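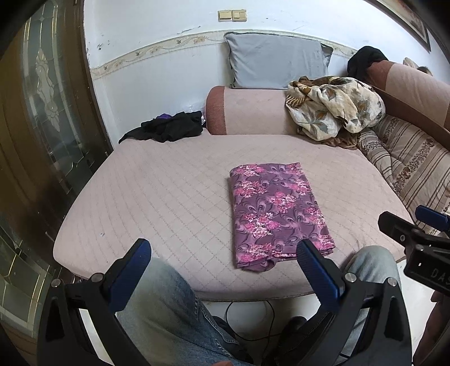 Will an ordinary double sheet fit a round bed?
An ordinary flat double will cover the top of most round beds, but the corners will hang down and bunch up underneath, so for everyday use you are better off with a cover cut to the circle and a loose top sheet that you can fold away in the morning.

The Evance Round Bed Cover and Top Sheet Set
Made up to order by Bassey, sold through Uretden

We have been selling bedding for round beds for a good while now, and the letters we get nearly always begin in the same way. Somebody has bought the bed (or been given it, or moved into a house where it was already standing in the bedroom) and has fallen quite in love with it, and then comes the first washing day and they find there is nothing in the shops to put on it. The Evance set is our answer to that, and it is the one we would point you to first if you are starting from scratch.

What you get
One quilted mattress cover, cut round, with a diamond stitch across the top and a deep elasticated skirt
One loose top sheet in printed cotton, cut square and hemmed on all sides
One drawstring bag for storing whichever part is not in use

The mattress cover
This is the part that does the hard work. It goes on over the mattress and hugs the curve of the edge, and the diamond quilting keeps the filling where it belongs, even after plenty of washes. We make the skirt deep enough to tuck well under, so the cover doesn't creep towards the middle when you sit on the side of the bed to put your socks on - a small thing, but anyone who has lived with a badly fitting one will know just how cross it can make you.

Colours are pale mauve, oatmeal and soft grey. The mauve is the favourite by a long way and goes very nicely with pinks and terracottas, should you have a bolster or cushions in those shades already.

The top sheet
We did try a round top sheet, back in February, and we are glad we only made a few of them. They are the most awkward things to fold! A square sheet gives you proper corners to hold, drapes over the front in a gentle swag, and folds down into a tidy rectangle that will sit on a shelf or at the foot of the bed without sliding off.

Prints change with the cloth we can get hold of. The Trolgate print is a deep purple with floral sprays and a paisley swirl, and there is usually a plain cream to be had as well if you would like something quieter.

Folding the top sheet
Lay it out flat on the bed, bring the far edge to the near edge, and smooth it from the middle outwards with your forearm. Fold in half again the same way, then bring the two ends in to meet and close it like a book. If one corner comes out a bit rumpled, open the last fold only and give it a tug.

Bolsters, blankets and a round bed
A round bed pushed up to a wall always leaves you with a gap on either side at the back, and pillows do love to disappear down it. A long bolster laid against the wall helps a great deal, with an ordinary pillow propped up behind or above it. Spare quilts are happiest folded lengthways along one side. We don't sell bolsters ourselves at present, although we are asked for them so often that we may have to give in.

Measuring up
Measure straight across the widest part of the mattress, then turn the tape a quarter and measure again, as older mattresses can go a little oval. Send us both figures, and the depth, with your order.

Washing
Wash the cover and the sheet separately at a low temperature, and dark prints on their own for the first 2 washes. Line dry if you can. The cover may go in the tumble dryer on a cool setting.

Ordering
Stock number 371
Made to order, please allow 5 weeks
Spare top sheets can be bought singly, up to 3 per order
Page last checked 2022-07-13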